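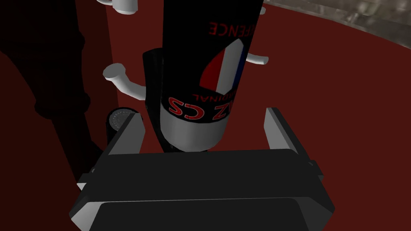

[surville-robotics] Re: Brokent sim round, what is left to do, and who is doing it

From: Washington Magalhães
To: surville-robotics list
Cc: Ismael Caldeira

Simone,

Answers below in the order you asked, which I'm told is good list manners. I've cut your message down to the parts I can respond to without consulting a lawyer.

Simone Fontes wrote:

> Hi all, I was out for most of the past month with exams and I've come
> back to a repo I don't recognize. Some questions before I touch
> anything.
>
> 1. Are we still doing the tabletop pick task for the Brokent
> qualifier, or did that change? The README says pick, the wiki says
> sorting, and the branch name says "stackfinal_old2".

Pick. The wiki is from last year, when there was a sorting task and we finished behind a team whose robot caught fire in the parking lot the night before. (They borrowed another one. It had never sorted anything in its life and it still beat us.) I've asked Anselmo to take the wiki page down and he has agreed in the way that Anselmo agrees to things.

The branch is mine and I'm sorry. It has nothing to do with stacking. I started it on top of a stacking branch and then it was too late to rename it without breaking Azlan's scripts, which have the name typed into them in more places than you'd think possible. Please work off it anyway. I'll rename it after the qualifier, when Azlan is somewhere far from his laptop.

> 2. What are the objects now? When I left we had colored blocks. I
> opened the sim last night and there's a big black canister with
> French flag colors on it.

The blocks are gone. Brokent sent out the revised object pack at the start of December and it's all scanned household stuff, with real labels and everything. The canister is the one that reads DEFENCE if you turn it around far enough, or FENCE from where the wrist camera usually sits, so in the channel it has been called Fence from day one and you'll have to live with that. In the layout we use for testing, Fence stands right in front of the post with the white pegs, on the dark red surface, and the gripper comes in with the label upside down.

To save you the hour I lost: the label being upside down in the camera view is fine. The camera is mounted that way relative to our approach. I "fixed" this by rotating the image in the preprocessing step, after which the arm moved with total confidence in the wrong direction. I have taken the fix out. If you see a commit called "flip" followed by a commit called "unflip" followed by one called "ok", that's the full story.

Also yes, we've seen the big dark shape on the left of the view. Ismael thinks it's a shadow, Azlan thinks it's an object with its lighting broken. I've stopped attending that discussion. If you want to settle it, load the layout, delete things one at a time, and report back to the list. Until then leave it in, because the qualifier layouts have dark patches too and a policy that panics in the shade is no use to us.

> 3. How well does it work? Ismael's last message said "pretty good"
> and his graph had no axis labels.

I've talked to him about the graph. He says the vertical axis is success and the horizontal axis is time, and that he felt this was clear from the mood of it.

The real situation: we have 1,203 recorded attempts in the dataset, all teleoperated in the sim by whoever was in the Warnier lab and hadn't left quickly enough. Trained on those, the current policy picks up the target in almost 100 percent of trials when the target is by itself. That's the number in Ismael's graph. Put anything behind the target and it gets a lot worse, and the test layout is nothing but things behind the target. The gripper lines up nicely with the canister between the open fingers, gets close, and then seems to take an interest in the pegs. My guess is that the pegs are bright, the canister is mostly black on dark red, and our training data taught it that bright things are worth grabbing because the blocks were bright. We left the block recordings in the set. I'd like them out. Azlan would like to keep them "for variety." See below, I'm making this your problem.

The other failure is the small dark thing with the ribbed grey top, next to the left finger. On some starts the left finger comes down on it and pushes it along for a while. The scoring script doesn't penalize this at all. The rulebook does, so our local scores are kinder than the real ones are going to be. Rule section on disturbed objects, read it twice.

> 4. Who's using the good machine, and can I have it?

There's a sign-up sheet taped to the side of it. Warnier gave us 2 machines with real graphics cards and one of them is currently making the noise, so there is one. Anselmo has it overnight for training runs. During the day it's first come, first served, and if you leave a run going please write on the sheet what it is and whether it can be killed. "Important" is not a status. Everyone's run is important. Someone wrote "EXTREMELY" on there last week and I killed that one first.

If you only want to look at layouts or check camera angles, any laptop will do it with the renderer turned down. The floor past the edge of the red surface goes blotchy, but it's a mottled grey texture to begin with and you won't miss much.

> 5. Are we going to Tarawneh in person if we qualify? My parents are
> asking and I said I'd find out.

If we qualify, yes. The finals are in the Tarawneh hall with real arms, and the school will pay for 5 of us to go, plus Ms. somebody from the front office who has to come along and has already told me she doesn't care for robots. Hotel rooms are shared. I'm not picking the list until we've qualified, and anyone who emails me privately to say why it should be them goes to the bottom of it. You can tell your parents that the van has seat belts.

> 6. What do you want me to do? I'd rather not do the poster again.

You're off the poster. Ismael is doing the poster, with axis labels.

What I'd like from you, if you're willing:

First, the data split. Take the block recordings out, train on what's left, and run it against the cluttered layout with the same seeds Anselmo used. His seeds are in the notes file in the eval folder. Then put them back in and run it again. I don't want to argue with Azlan about this from first principles for another evening. I want a table with both results in it that I can print and leave on his chair.

Second, the scoring script. Add the disturbed-object penalty so it matches the rulebook. It should be a short job: compare the pose of every non-target object before and after, and subtract if anything moved more than the allowed distance. The catch is that some objects settle slightly when the sim starts, so take the "before" pose after settling or we'll be fined for gravity.

Third, and only if you have time left, have a look at the finger opening. We go in with the fingers all the way open because that's the default. In the crowded layouts I suspect that's why the left one keeps landing on its neighbor. A narrower approach might clear it. It might also just knock Fence over, which Azlan has bet me a sandwich it will.

Please don't touch the following: the camera mounting, the config file with the capital C (the lowercase one is fine, I know, I know), and anything in Anselmo's folder. He has a system. I asked him to explain it and came away knowing less.

> 7. Is there still pizza at the evening sessions?

There is, though it's now ordered before we start work and arrives halfway through, because when it was a reward for finishing we were eating at ten. Tell Ismael what you want on it by four in the afternoon. If you don't, you get what Ismael gets, and he's been trying things.

A few items for everybody else who has read this far in somebody else's mail:

The Brokent portal closes uploads at noon on the deadline day and it means noon. Last year it was possible to upload late by being nice to the person on the help desk. That person has moved on. I'm going to submit whatever we have the evening before, and if we get something better by morning I'll replace it.

Whoever has been recording teleop sessions with the speed slider all the way up, please stop. I can tell them apart in the dataset. They look like someone swatting a wasp. I've thrown out the worst ones and will keep doing it, which means you stood in Warnier pushing a stick around for an hour for no credit.

Name your recordings with your own name. We have a long run of them by "test" and another by "asdf," and asdf is, I'm sorry to say, the best operator on the team by a wide margin. If you're asdf, please come and see me. I want you doing all the canister demos from now on.

The stool with the bad leg is still in the lab. It is marked with tape. Two people have sat on it since I marked it with tape.

I'll be in Warnier tomorrow from three until they lock up. Simone, come by and I'll walk you through the branch, or at least stand next to you while you read it.

Washington

--
surville-robotics mailing list
To leave the list, send a blank message with "unsubscribe" in the subject. Sending it to the whole list will not unsubscribe you, Azlan.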